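About Castellanos Gripper Trials

Castellanos tests grippers, arms, cameras and controllers for people who have to choose between them. We don't manufacture anything and we don't take commissions from anyone who does. Clients send us two or more pieces of equipment and a job they need done, and we send back results, raw logs and a recommendation if they want one.

We started in a rented unit in Notthorpe with one second-hand arm and a bench. Wendelin Koller had spent years integrating packing lines and kept being asked which gripper to buy. The first trial compared a parallel gripper with a vacuum cup on bagged flour, and the client ended up buying both. That report ran to 40 pages, mostly photographs. They are shorter now.

What we test

Most of our work is on end effectors: two-finger grippers, soft fingers, suction and the hand-held tools used to record manipulation tasks. We also compare wrist cameras, lenses, arm controllers and teach pendants. We'll look at mobile bases, but only when there is an arm on top.

A standard gripper trial is 1,000 grasps per unit, split across at least four objects. We record slips, double picks, missed closes and the time from contact to lift. Finger pads are weighed and photographed before the trial and again at the end. If a unit fails partway through, we stop, note the grasp number and call the client before doing anything else. Our earliest failure so far came at grasp 288, when a finger mount let go.

Camera comparisons are done under three lighting set-ups, with the same calibration board each time. Controllers are tested on a fixed path with a fixed payload, and we publish the path file so anyone can run it again at their own site.

Cloth and household work

Fabric is a programme of its own, led by Soledad Fitzsimmons. Cloth behaves differently from cartons and bottles, and a gripper that does well on our bench will often do poorly on a folded shirt. We run these trials in furnished rooms as well as in the lab, using hand-held grippers so that finger shapes can be compared before anybody commits to mounting them on an arm. The Zarel series covered 900 cloth grasps on beds, couches and tabletops. The next series looks at towels and fitted sheets.
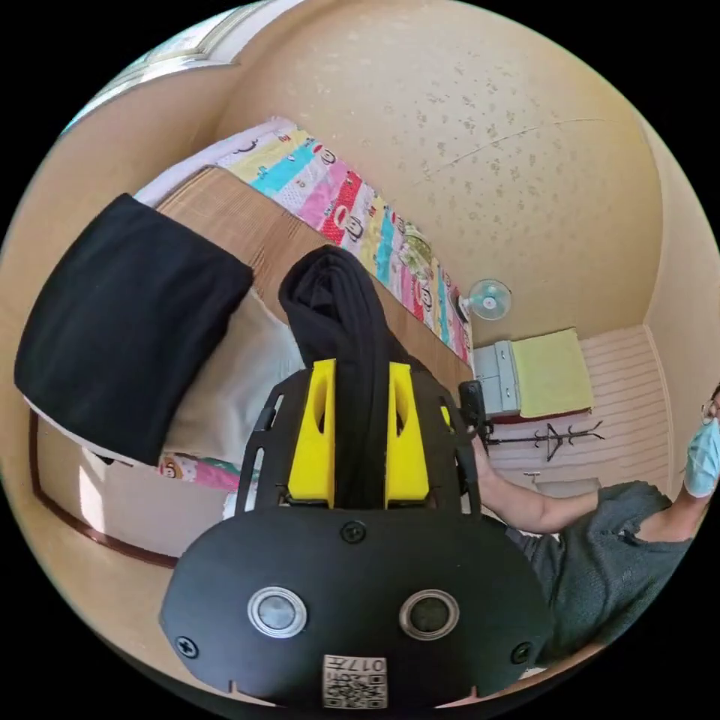

Yellow notched fingers closed on a folded black cloth, with a second one lying on the straw mat.

Who we are

Wendelin Koller – founder, trial design and quoting
Soledad Fitzsimmons – cloth and household programme
King-fai Huang – controllers, data logging and the Promier test rig
Sevim Ağca – cameras and calibration
Latrice Iwasaki – reports, scheduling and equipment returns

Sending us equipment

Please get in touch before you ship anything. Latrice will give you a job number to write on the outside of the crate. Include mounting plates, cables and the firmware version you want tested. We don't update firmware during a trial unless you ask us to in writing. Batteries should be packed separately and labelled.

Bookings for the bench usually open in October for the following year. Household trials are booked separately through Soledad.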